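Wrapping things for storage, second attempt
Posted 01/05/2023 in Household

The first attempt was in December and I got most of it wrong. I wrapped the spare glassware in newspaper, put it in a Tierney crate, and stood the crate in the cupboard under the stairs. When I opened it last month the print had come off on everything pale and two of the inner layers had gone limp. Nothing was broken. It all had to be washed.

This time I used white tissue for the inner layer and a milky film for the outer. The film is the Davum one, sold on a 30 cm roll. It is thin, slightly stiff, and holds a crease if you press it with a thumbnail. You can see through it well enough to tell a jug from a bowl, which saves on labels. It does not cling to itself, so each bundle needs either tape or a tucked end. I prefer the tuck. Tape leaves a residue on the film and the piece is then useless for a second go.

Method, for anyone who wants it. Lay the film flat with the long side towards you. Put the tissue on top, offset by a hand's width. Place the item a third of the way in and roll away from yourself, keeping one palm on the side of the bundle the whole time. Fold the near end in first. The far end goes over it and under. If the bundle springs open when you let go, the roll was too loose and there is no point in adding tape; start again.

Surface matters more than I expected. Our kitchen worktop is pale and speckled, and clear film more or less vanishes on it. I lost the end of the roll several times in one afternoon. A dark surface with something dark behind it solves this completely. Every edge of the film shows up, and so do the offcuts, which otherwise end up on the floor or inside somebody's parcel.

Keep a cloth within reach. A dark grey one is fine. It is for wiping dust off the item before it goes into the tissue, and it also works as a pad for anything that might roll. I leave mine bunched up, as folding it each time slows the job down and does nothing for the cloth.

Wrapped bundle and grey cloth first, then a crumpled, shiny scrap.

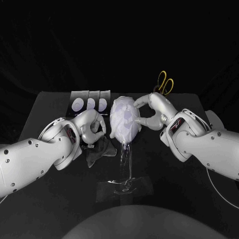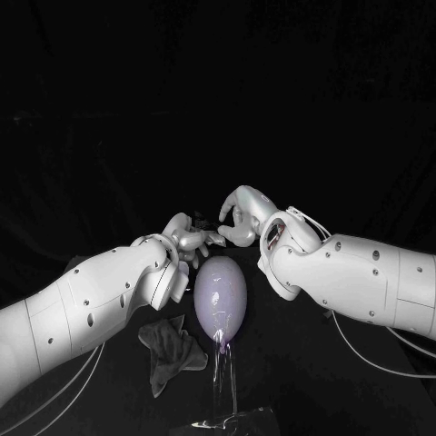 On offcuts: I had been throwing them away. Jui-lin Tam wrote in after the December post to say she saves any piece larger than her hand and uses it for stuffing handles and spouts. I tried it with the teapot and the two small jugs. It works, with the reservation that film is slippery and will work its way out of a spout if the bundle is stored upside down. A twist of tissue round the outside stops it. Anything smaller than a hand goes in the bin.

The crate itself has been replaced. The Tierney has a lid that bows in the middle, and I did not like the look of it with weight on top. The new one is a Ridex, 76 litres, straight sides, with a lid that clips at both ends. Heavy bundles go at the bottom, standing up where the shape allows it. Plates go on edge. Stemmed glasses go in last, alternately head and foot, with nothing above them.

I have not settled the question of damp. The cupboard under the stairs shares a wall with the bathroom and I suspect that is where the limp newspaper came from. For now the crate sits on two battens so that air can get underneath. I will open it again in December and check the tissue in the lowest layer.

Still to wrap: the cake stand, which comes apart, and the fish dish, which is longer than the film is wide.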